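List: bench-hardware
Subject: Re: parts board layout and DIMM seating, Stisdale bench
Date: 2022-11-26

> We are setting up a second teardown bench at Fundorthorpe and would like
> to copy the Stisdale arrangement. Two questions.
>
> 1. What goes on the parts board and in what order? Our parts currently
> come out of the case and go straight into a tray, and the cards end up
> on top of the drives.
>
> 2. We see memory errors on machines that passed before teardown. The
> modules test good in another machine. Is it contacts, or are we not
> seating them fully?
>
> We can follow whatever procedure you have written down, if there is one.

Answers in order. The procedure exists but it is for the February layout and has two steps that no longer apply, so don't work from it.

1. Parts board

The board goes directly in front of the chassis, long side parallel to it. We tried it to the side for a while and the cards were carried over the open case every time, with the bracket end swinging. Rear panel facing the board works well enough for us. Aitken bench does it the other way around and has no complaints.

Graphics card along the edge nearest the chassis. Drive on the left, left in its caddy. Do not strip the caddy at this stage. The blue rails protect the sides of the drive and you will want them again when it goes back in. Processor position near the bottom center, memory position to the right of it.
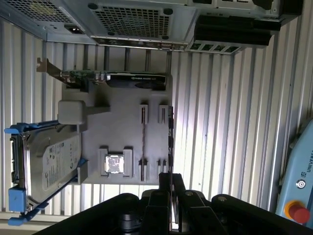 Leave room for the card bracket to overhang. The metal bracket is the widest part of the card and if it is forced to sit flat on the board the edge connector takes the load. Ours overhangs on the left. Any side is fine as long as it is the same side every time.

Memory goes on edge between slot clips, not flat. Flat modules get stacked, and stacked modules get scratched. If your board has no clips, a foam block with slits cut in it will do the same job. Keep the modules in slot order. Label by slot and not by size, or you will have two identical sticks and no way to tell which one came from which position.

Screws do not go on the board. They go in the lidded tin. Drive screws and case screws have different threads on most of the machines we see and they should be in separate compartments.

2. Memory seating

In my experience it is seating. I went through the Gusano batch with this question in mind. There were 48 machines, 19 of which reported a memory fault on first power-up after reassembly. I reseated the modules in all 19 without cleaning anything, and the fault cleared in all but two. Those two had debris in the slot. I have not seen a worn contact yet, although I would expect one eventually on older stock.

Sequence we use:

Power cord out. Hold the power button in for a few seconds.
Case on its side, motherboard horizontal or close to it.
Open the retaining clips fully before the module goes near the slot.
Check the notch against the key. Do this by eye, before contact.
Lower the module straight down until it rests in the slot under its own weight.
Press one end until the clip closes, then the other.
Look along the top edge of the module. It should be parallel to the slot.

The last step catches most of the bad ones. A module that is in at one end and a millimeter high at the other will often pass a quick power-on test and then fail when the case is stood upright.

Keep the pressure vertical. If the module leans while it is being pressed, take it out and start over. Do not try to straighten it in the slot.
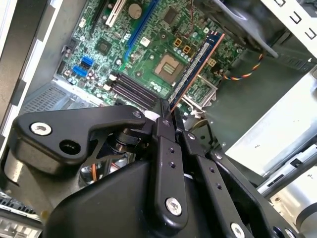
Blue memory module upright in its slot, case open. Coin cell in its holder between the white slot and the long blue one.

Regarding the coin cell: leave it in place unless you need to clear the settings. We used to pull it as routine and it cost us a trip through setup on every machine for no benefit. If you do pull it, write down the drive mode first.

On contact cleaning, a lint-free wipe with isopropyl on the gold edge is sufficient. No erasers. The residue ends up in the slot and then you have the problem you were trying to fix.

One thing you did not ask about. If the bench is going to run at volume, log reseats per slot. We are at about 3000 insertions on the practice motherboard and the clip on the outermost slot has become soft. It still closes but the click is gone, so anyone relying on the sound will press too hard. We now go by the parallel check only.

I can send the current board dimensions and the hole spacing for the slot clips. Tell me which chassis width you are building for, the drawing has both.

Stisdale bench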